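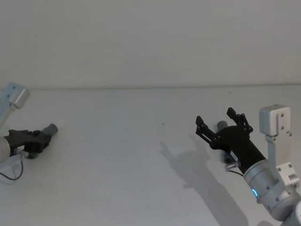
What is in Gronoto?

Gronoto is a set of 700 knitting charts for colourwork borders and small motifs, typed up as plain text so that you can read them without any special software.

I started it because I was fed up with squinting at photocopies. Most of the charts come from the notebooks of Marion Drummond, who taught me to knit and who wrote everything down in pencil, on whatever squared paper was going (the back of a gas bill more than once!). She's happy for them to be shared, and she has checked a good many of my typed versions against her own swatches. Any mistakes left over are mine.

What you get

There are 4 files. The big one, charts.txt, has all the charts one after another with a blank line between them. index.csv has one row for each chart, with its name, width, height and number of colours. notes.txt is Marion's comments, spelling left as she wrote it, and changes.txt is my own running list of what I've fixed.

How to read a chart

Each row of letters is a row of knitting, and each letter is one stitch. A dot is the background colour, and a, b and c are the contrast colours. Start at the bottom right corner, as you would with a printed chart. If you're knitting flat, read the wrong-side rows from left to right. I haven't put in any shaping, so decreases for a hat crown are up to you.

Widths are all over the place. The commonest repeat is 14 stitches, which Marion liked for mittens, and the widest ones are really meant for a blanket edge or the bottom of a big jumper. Where she drew extra edge stitches to centre a pattern I've kept them in, and index.csv says how many.

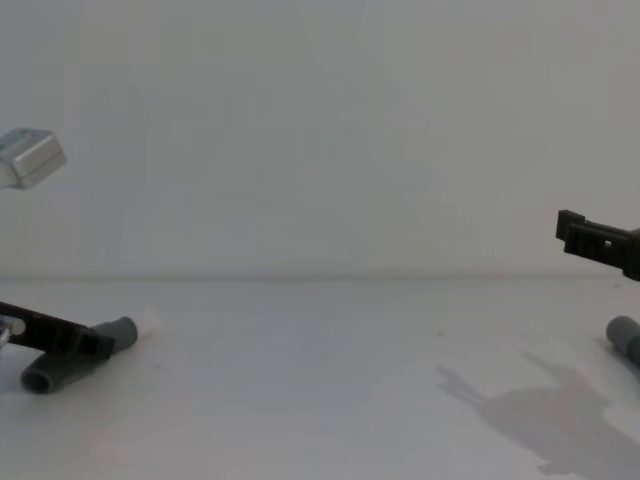
Things that are still wrong

119 of the charts have no proper name. Marion called them things like "the blue one" or "same as before but taller", so I've given them numbers for now. If you recognise a traditional pattern among them, do tell me, I'd love to know.

The set called Rosser has a colour muddle in the taller charts, where b and c swap halfway up. I've left it alone until I can see the finished cardigan and find out which way round she knitted it. The Sinero borders are fine as far as I know, but I've only knitted one of them myself — it's lovely, and it eats yarn.

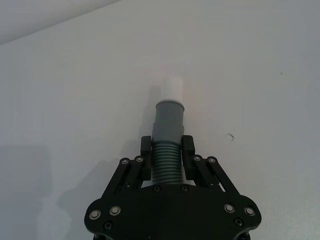 The column people ask me about most is the one headed mirror, in index.csv. It says whether the left half of a motif is the right half flipped over, and the choices are full, nearly and none. Full is what you'd get from the big silver-rimmed bolts on that black plate, a pair on one side and a matching pair on the other. Nearly means there's a stitch or two out, usually because the motif has an even number of stitches and a single point at the top. None covers the leaves, the birds and anything with a tail. I fill this column in by eye, so please look at the chart before you plan a whole yoke on it.

Using it

Knit whatever you like from it, sell what you knit, and teach from it too. If you reprint the charts, put Marion Drummond's name with them. The Drovus chart viewer opens charts.txt if you prefer coloured squares, though you'll need to pick the colours again each time. Corrections are welcome as plain text, with the chart number and the row counted from the bottom. I usually do a batch of them in May, once the garden lets me sit down.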